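Workshop notebook, raft build, Monday

Float test of the Plosen hull, second attempt. Start 09:20, tank at the back of the boat shed, fresh water, no wind.

Changes since the April entry: both outer drums swapped for the blue 72 litre type, centre frame shortened by one slat, ratchet straps replaced with rope lashings. The race rules from Honorato allow either. Rope is slower to put on but can be retied on the slipway if a drum shifts, and the strap buckles had started to rust.

Dry weight of the hull with deck and no paddlers: 244 kg. That is more than I wanted. Most of it is the deck timber, which was free and is too thick. Crew allowance is 360 kg for the full team, paddles and lifejackets included. The class limit is 1000 kg all up, so we are well inside it, but the limit is not the problem. The problem is the turn at the Arkow buoy, where a heavy raft slides wide and loses everything gained on the straight.

Loaded in steps with sandbags, evenly first, then all to port. Even load: sits level, deck clear of the water at full crew weight. Port load: lists, then settles. Starboard drum lifts partly out but the lashings held. No creak from the frame this time. Left it loaded over the lunch break and checked again at 14:00. Waterline mark unchanged on three corners, slightly lower at the stern on the port side. Either a slow leak at the bung or the bag there slid. Bung removed, no water found inside, refitted with fresh tape. Will repeat before blaming the bag.

Steering oar: the pivot bolt is too short by one washer. Works, but the nut is only just on its thread. Do not take it on the river like that. Longer bolt is on the shopping list, along with two tins of deck paint and more rope.
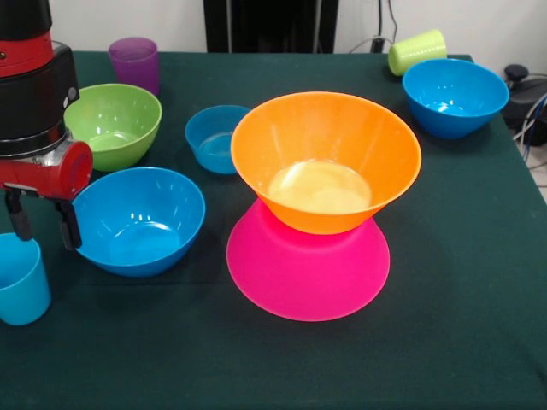 Towing point still undecided. The Enach crew put theirs under the front crossbar last season and it pulled the bow down when the safety boat took up the line. I would go above the bar, with a short bridle to both sides. Needs a backing plate, as the bar has a knot in it close to where the hole would go.

To do before the next wet test:
- weigh the sandbags again, two have split and been refilled
- plane down the deck boards at the stern, or swap them for thinner ones
- fit longer pivot bolt, check oar clears the deck edge on both sides
- retie forward port lashing, it has stretched
- mark paddler positions on the deck in chalk, paint later

Tank drained by 16:30. Hull left on the trestles, bungs out.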